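The Slow Business of Drying a Spoon

Wood moves. A board cut in July and brought indoors for the winter will lose width across the grain and almost nothing along it, and every trade that works in the material has arranged its habits around that fact. Flooring installers leave a gap at the wall. Door makers float their panels. The makers of kitchen spoons and ladles, working at a smaller scale, face the same movement in a part that is soaked in hot liquid and dried again every day it is used.

The workshop at Praston, where Florian Pichon has carved and turned kitchen tools for 25 years, handles this with a drying schedule that takes up more floor space than the carving benches do. Blanks arrive green, still close to the moisture content of the standing tree. They are rough-shaped within days, while the fibers cut easily, and then stacked on racks with the end grain sealed in wax. The wax slows the loss of water through the ends, where it escapes fastest, and reduces the number of blanks that split.

"A split in the handle can be trimmed out if the blank was cut long," Pichon says. "In the bowl it is firewood. I stopped trying to rescue them."

Rough blanks rest for five weeks in the first room, which is unheated. The second room is warmer and has a fan that runs at night. Each rack carries a card with the species, the date of felling and three weights, and a blank moves on only when the last two weights agree. Pichon bought an electric moisture meter once and found that it read differently on curved surfaces. The scale went back into service the same month.

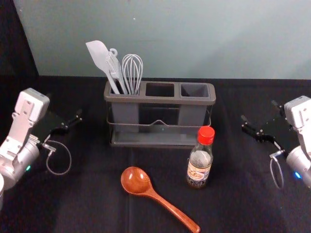
Black cloth against a pale wall, with an arm at either side.

The shape of a ladle makes the problem harder than the shape of a spoon. A spoon has a shallow bowl in line with its handle, and the grain can run straight through both. A ladle has a deep bowl set at an angle, so the grain must either be cut across at the neck or follow a natural bend. Older makers looked for the bend. A branch that leaves the trunk at the right angle supplies a handle and a bowl with continuous fibers between them, and a neck made this way can be thin without being weak.

Bent stock is slow to find and cannot be ordered by the pallet. The workshop produced 3,851 pieces last year, and only the most expensive ladles came from crooks. The rest were sawn from straight planks, with the neck left thick to make up for the short grain. A buyer can tell the two apart by following the lines on the side of the neck: on a sawn ladle they run out at the surface, and on a crook ladle they turn the corner with it.

Choice of species is a narrower matter than catalogs suggest. What counts in a cooking tool is fine, closed pores, moderate hardness and no strong taste. Beech, maple, cherry and the fruitwoods meet all of these. Oak is hard enough but open-pored, and holds food in the grain. Olive is dense and handsome, but its grain is irregular and the yield per log is poor. Softwoods are cheap and easy to carve. They dent, and many of them carry resin.

Tiswood, a supplier that sells part-dried blanks to small shops, offers beech in two grades. The difference between them is the distance from the pith. Wood taken close to the center of the tree distorts as it dries, because the growth rings there are tightly curved and the shrinkage along them is greater than the shrinkage across them. Pichon buys the better grade for bowls and the lower grade for spatulas, which can be planed flat again after the second room.
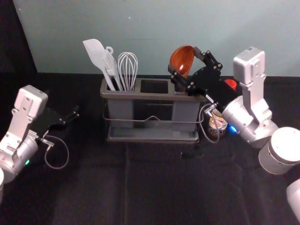

The dark gray utensil holder has three compartments, side by side.

Storage after purchase undoes a good share of the maker's work. A wooden tool that has been washed needs air on all of its faces. Laid on a wet counter, it dries from the top only and cups toward the dry side. Stood in a closed crock with its handle down, it dries well at the bowl and slowly at the foot, where water runs down the handle and collects. Black staining on the last inch of a handle is nearly always the result.

A holder with an open base or drainage holes avoids most of this. So does hanging, provided the tool is not hung over a steaming pan. The spacing matters as well: tools packed tightly against one another stay damp at the points of contact. Pichon's instructions, printed on a slip that goes in with each order, allow any container as long as it can be emptied of water and is not kept beside the stove.

The slip also rules out the dishwasher. The damage there comes less from the water than from the drying cycle, which drives moisture from the surface faster than it can travel out from the core. The outer layer shrinks around a swollen center and checks along the grain. One cycle may leave no mark. Repeated cycles raise the fibers, strip the oil and open the glue lines on anything laminated.
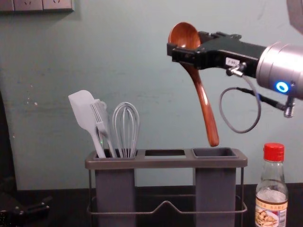 Oil, Wax and the Finish That Lasts

Finishes for kitchen wood fall into two groups, those that cure and those that do not. Mineral oil belongs to the second. It fills the outer pores, repels water for a time and washes out. Raw linseed, tung and walnut oils belong to the first and harden by reacting with oxygen, a process that takes days in a warm room and weeks in a cold one. Tung is the most water-resistant of the three. Walnut is the easiest to apply, but some workshops avoid it on account of nut allergies.

The finishing room in Bailly, a second site that Pichon shares with a maker of cutting boards, is set up for tung oil. Pieces are dipped, wiped after half an hour and hung by the handle. A second coat follows once the first no longer marks a cloth. Wax is offered as an option and is mostly bought for looks. It gives a smooth feel in the store and softens in the first pot of soup.

Sanding before oiling is done in two stages with water between them. The first wetting swells the crushed fibers left by the blade, and these stand up as a fuzz that can be cut away when dry. A tool sanded only once feels smooth until its first wash. The step adds a day to the schedule, and mass producers commonly skip it.
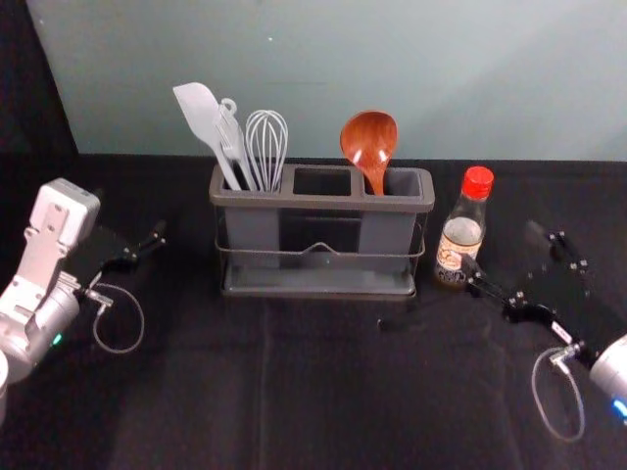 6 min read

Prices have followed the timber. A plain beech spoon from the Praston benches now costs little more than it did before the last rise in log prices, but ladles have gone up by a quarter. The shop in Gotby that takes most of the output has asked for a cheaper line with shorter handles, and a trial run of 1,000 was under way when this article was prepared. The shorter pattern gets two blanks from a plank that used to give one and a large offcut.

Repairs are accepted for anything the workshop has made. Most of what comes back is a scorched rim or a worn edge on the side that scrapes the pan, and both can be cut back with a knife and oiled again. A right-handed cook wears the left side of the tip. Tools that have been used by several people wear evenly and last longer. Pichon charges for return postage and makes no charge for the oil.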